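件名: Re: [縫い物ML] 革の手縫い、糸の間隔がそろわない件
差出人: 西尾
日付: 木曜 21:40

西尾です。返信が遅くなりました。

Terence Naylor さんの投稿(下に引用)を読みました。日本語で書いていただいて助かります。私の経験で答えられる範囲で書きます。

> Terence Naylor です。Jendport に住んでいます。
> 先月から革の小銭入れを縫っていますが、縫い目の間隔が
> そろいません。菱目打ちは Omutach の4本刃、糸は
> Fothergill の麻糸です。表はまあまあですが、裏を見ると
> 糸が斜めになったり、まっすぐになったりします。
> 道具を買い替えるべきでしょうか。それとも練習でしょうか。
> それから、縫い終わりの始末も教えてください。毎回ほどけます。

まず道具の買い替えは必要ないと思います。Omutach の4本刃は私も使っていました。刃先の研ぎが甘い個体があるので、青棒をつけた革で何度かこすってから使ってみてください。抜くときに革が持ち上がるようなら、まだ研ぎが足りません。

裏の目が斜めになったりまっすぐになったりするのは、たぶん二つ原因があります。

一つは穴が垂直に開いていないことです。机が柔らかいと、打ったときに菱目打ちが傾きます。ゴム板の下に石か厚い板を敷いて、脚の真上で打ってください。私はマンションなので、打つのは昼だけにして、夜は菱錐で開けています。菱錐だと一つずつになりますが、厚みが変わるところではかえってきれいに開きます。

もう一つは針の順番です。平縫いは2本の針を使いますが、どちらの針を先に通すか、後の針を先の糸の手前に出すか奥に出すか、これを途中で変えると目の向きが変わります。電話に出たあとや、お茶を飲んだあとに変わりがちです。私は右の針の糸だけ端に印をつけて、休むときは必ず同じ側に置くようにしています。

それと、後の針で先の糸を刺してしまうことがあります。刺したまま引くと糸が割れて、そこだけ目が太く見えます。後の針を通すときに、先の糸を軽く引きながら通すと避けられます。

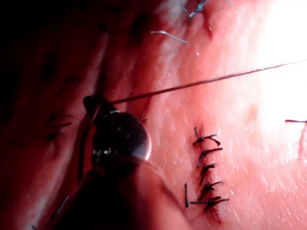
引き加減については、いつも同じ力で引くことだけ気をつければよいです。強く引けば丈夫になると思っている人が多いのですが、柔らかい革では縫い目の間が盛り上がって、線が波打ちます。小銭入れくらいの厚さなら、糸が革に少し沈んだところで止めてください。腕を左右に開く幅を毎回同じにすると、力もだいたいそろいます。

糸の長さの質問も以前どなたかから出ていましたが、私は縫う距離の4倍に、針に通す分を足して切っています。長すぎると途中で毛羽立つので、大きい物は途中で継ぎます。継ぎ目は角を避けて、直線の中ほどに持ってきます。

縫い終わりがほどける件です。麻糸なら、最後に三目返し縫いをして、裏に両方の糸を出し、根元で切ってください。切る前に、最後の穴に目打ちの先で白ボンドを少しだけ入れます。入れすぎると革の表に染みて、あとで染料が乗りません。乾いたら木槌の腹で軽くたたいて落ち着かせます。ポリエステルの糸なら、少し残して切り、ライターで溶かして押さえる方法がありますが、麻糸では燃えるだけなのでやらないでください。

ロウは引いていますか。書いてなかったので気になりました。引いていない麻糸は穴の中で滑るので、返し縫いをしてもゆるみます。糸を蜜ロウの上で何回か往復させて、糸を指で持ったときに少し立つくらいが目安です。冬はロウが硬くて乗りにくいので、手で温めてから使います。

練習用の革ですが、Womia のはぎれ袋が一袋789円で出ています。中身は選べず、厚さもまちばらです(先日のは薄い豚革が多かったです)。同じ厚さで練習したいなら、2,000円のヌメ革の切り売りのほうがいいと思います。長さ90ミリくらいの短い直線を何本も縫って、縫った順に並べて裏を比べると、どこで癖が出るかわかります。

本では、前にこのMLで話題になった手縫いの入門書で足ります。図が左利き用にもなっているものを選ぶと、左利きの方は楽です。Terence さんの利き手がわからないので、上に書いた右の針うんぬんは、左利きなら逆に読んでください。

別件です。12月の集まりは、いつもの部屋が取れたら改めて流します。木工用の台を使いたい方は、早めに私までメールをください。レーシングポニーは手持ちが少ないので、ある方は持ってきてもらえると助かります。前回、菱錐を一本忘れていった方がいます。柄が黒っぽい細身のものです。私が預かっています。

追伸
上で「まちばら」と打ちましたが「まちまち」です。

西尾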